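# The Guest List Is a Budget Document

Couples who begin to plan a wedding are usually told to begin with the venue. Magazines give this advice, and so do most of the checklists handed out at bridal fairs. It is the position of this office that the advice is mistaken, and that a great deal of the strain couples report in the final month before the ceremony can be traced to it. The guest list should be settled first, in writing, and by the two people who are getting married. Every other decision should wait until that has been done.

The reasoning is a matter of arithmetic. Most of what a couple spends on a reception is charged by the head. Dinner is charged by the head, as are rented chairs, place settings, favors, invitations and postage. Even the flowers follow the number of tables, and the number of tables follows the number of guests. A couple who signs for a hall before settling the list has agreed to a cost they cannot yet calculate. They have also agreed to a capacity, and capacity has a way of becoming a target. A room that holds more people than the couple had in mind will, in most families, be filled.

We reviewed the files of 49 weddings handled by our office at Purkeseo. Together they account for 3,234 guests, or an average of 66 at each reception. That figure is lower than many couples expect when they first sit down with us. It is also a final figure, and final figures conceal a good deal of movement. Across the same files, 321 names were added after the first list had been given to us. Very few of those names were friends the couple had forgotten. They were, for the most part, colleagues of a parent, neighbors from a former street, and the partners of people who had been invited alone.

Additions of this kind deserve more scrutiny than they receive. Each one appears small. A mother asks for one more couple from her church, and it seems unkind to refuse over two dinners. Yet the request is seldom the last, and once it has been granted to one side of the family it can hardly be denied to the other. One couple who married at the Prellitz last fall allowed a single table for parents' friends and finished with four. Their band was reduced to a duo to pay for it. They have told us that they enjoyed the evening, and we have no reason to doubt it, but they had wanted the full band since before they were engaged.

There is a respectable argument on the other side. A wedding, it is said, belongs to two families as well as to two people, and parents who contribute money have earned a voice. Fanni Szénási, who directed this office for many years before her retirement, held this view firmly. She believed that a list drawn up by the couple alone would omit the very people who had sustained the marriage's elders, and that a young couple would come to regret the omission. Her opinion carried weight here and still does. We would answer that a voice is different from a veto, and that the contribution should be discussed before the list is written, with a number of places attached to it. Parents who are told plainly that they may invite ten people will invite ten people. Parents who are told nothing will guess.

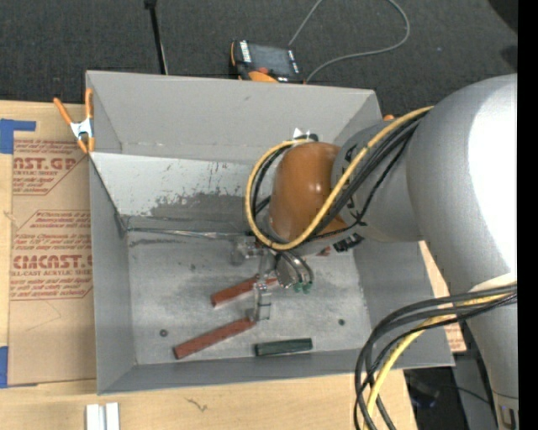 The written list also settles the matter of children, which is postponed more often than any other. Couples hope that the question will resolve itself, or that relatives will understand from the wording of an envelope what has been left unsaid. They rarely do. An invitation addressed to two adults will be read by some families as an invitation to five people. We advise couples to choose one rule, apply it to both sides, and state it on the reply card. Where children are welcome, they should be counted as guests from the start and given a place of their own, with something to do during the speeches. That need not cost much. A low table and some plain blocks in a solid color, long and rectangular like the two reddish-brown ones in the metal bin, will serve a four-year-old better than a printed activity book in the wedding colors. The caterer should be told the children's ages at the same time, as many kitchens offer a smaller plate at a lower price and will not volunteer the fact.

A further difficulty concerns the so-called second list, the group of names held in reserve until the first refusals arrive. We do not encourage it. Guests talk to one another, and an invitation that comes three weeks after a cousin's is understood for what it is. If a couple truly wishes to have someone present, that person belongs on the list. If they would be content to see the person at another time, a dinner after the honeymoon is a more gracious offer than an empty chair passed along. Couples who wish to make an exception for work colleagues may do so by inviting them openly to the dancing alone, with the hour printed clearly on the card.

Something should be said here about the planning trade, which has not always helped. Halls prefer large parties. The Skorngate, whose ballroom many readers will know, requires a minimum spend on Saturday evenings that makes a small wedding there poor value, and it is within its rights to do so. Planners who are paid a percentage of the total have little incentive to suggest a shorter list. For this reason our own fee is fixed at the first meeting and does not change with the number of guests. We recommend that couples ask any planner how the fee is calculated, and that they ask before describing the wedding they have in mind.

It may be objected that all of this makes a celebration sound like an audit. We accept that a family with deep roots and a generous purse may do very well with an open door. The largest reception ever held at the Núñez hall, according to its own register, seated 1,035 people over two sittings, and it is still spoken of with affection. But that was a decision. The hosts had chosen to feed the whole district and had planned accordingly. What we caution against is the wedding that grows by increments until it is larger than the couple wanted and thinner than they had hoped, with a shorter menu, a cheaper photographer, and a receiving line in which the two people at the head of it are introduced to strangers.

Couples marrying this year are asked to bring their list to the first appointment, complete with surnames and any guests of guests. Pencil is acceptable. We will go through it together before any hall is visited, and we will ask of each name only whether both partners could pick the person out in a crowded room. Names that fail are not struck off automatically. They are placed on a separate sheet, with the cost per head written beside them, and the couple takes the sheet home.

Purkeseo, 2024-02-20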